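Weg mit der Platte, her mit dem Hobel

Plilwood, kurz vor sieben Uhr morgens. Es riecht nach Leinöl und nach Kaffee aus der Thermoskanne. Babita Tripathi hat schon die erste Bohle auf den Böcken. Keine Begrüßung, nur ein Nicken, dann läuft die Maschine an.

Massive Arbeitsplatten sind zurück. Jahrelang wollten alle Stein, Beton, irgendwas Graues. Jetzt wieder Holz. Buche, Ahorn, Esche, am liebsten hell. Bei Tripathi liegt die Warteliste inzwischen bei 20 Küchen, und sie nimmt eigentlich nichts mehr an. Eigentlich.

"Die Leute rufen an und sagen, sie wollen was, das altert", erzählt sie. "Dann frage ich, ob sie auch Rotweinflecken wollen. Pause am Telefon."

Gelernt hat sie in Thibodeau, in einem Betrieb, der vor allem Türen machte. Türen, Türen, Türen. Die erste Platte war ein Gefallen für den Bäcker nebenan, dessen Knettisch sich verzogen hatte. Der neue steht noch dort. Eine Delle vorne links, vom Teigschaber, sonst tadellos.

Das Prinzip ist alt. Man schneidet schmale Leisten, dreht sie so, dass die Jahresringe gegeneinander arbeiten, verleimt sie versetzt. Holz quillt und schwindet, immer, auch nach hundert Jahren noch. Ein breites Brett schüsselt, viele kleine Leisten halten sich gegenseitig in Schach. Im Februar, wenn geheizt wird und die Luft trocken ist, merkt man den Unterschied. Da melden sich die Kunden mit den billigen Platten, sagt Tripathi. Fuge offen, was tun.
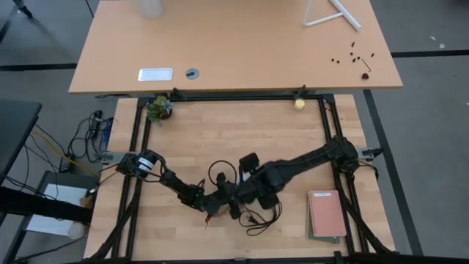 Helle Leisten, versetzt verleimt: Werkbank mit schwarzem Schienenaufbau.

Was tun also? Meistens nicht viel. Warten bis zum Frühjahr, ölen, nochmal schauen. Wer sofort mit Kitt anrückt, hat im Sommer den Salat, dann drückt das Holz den Kitt wieder raus. Tripathi hat das oft genug gesehen und will darüber garnicht mehr reden. Tut es dann doch, zehn Minuten lang.

Szenenwechsel, Truvville. Ilari Räsänen verkauft Platten von der Stange und sieht die Sache nüchterner. In seiner Halle stapelt sich Ware auf Paletten, 3 Stärken, zwei Holzarten, fertig. Wer mehr Auswahl will, soll woanders hin. Seine Kundschaft: Hobbykeller, kleine Werkstätten, WG-Küchen. Die Stärke ist das Streitthema. Räsänen schwört auf die mittlere, die dicke sei Angeberei und breche einem beim Tragen das Kreuz.

Und der Preis? Eine Platte aus Tripathis Werkstatt kostete zuletzt 1.112 Euro, ohne Ausschnitte, ohne Einbau. Bei Räsänen zahlt man für ähnliche Maße ungefähr ein Drittel. Dafür sind die Leisten unsortiert, mal ein Ast, mal ein dunkler Streifen. Manche mögen gerade das.

Beim Öl gehen die Meinungen dann völlig auseinander. Tripathi nimmt Leinöl, dünn, mehrere Gänge, dazwischen Geduld. Räsänen empfiehlt Hartwachs, einmal drauf, über Nacht, gut. Sie hält das für Pfusch, er hält sie für eine Romantikerin. Getroffen haben sich die beiden einmal, auf der Holzmesse in Tirner, sie haben sich lange über Zwingen unterhalten und das Thema Öl ausgelassen.

Wichtig, egal bei wem man kauft: Unterseite mitölen. Vergisst fast jeder. Dann zieht die Platte einseitig Feuchtigkeit und wölbt sich, und die Reklamation ist da. Öllappen danach ausgebreitet trocknen, nie zusammengeknüllt in den Eimer, die können sich selbst enzünden. Schrauben von unten nur durch Langlöcher.

Mittags in Plilwood. Die Bohle vom Morgen ist jetzt ein Stapel Leisten, Tripathi sortiert nach Farbe, legt um, legt wieder zurück. Eine fliegt raus, zu viel Harz. Geleimt wird erst morgen. Das Telefon klingelt, sie geht nicht dran.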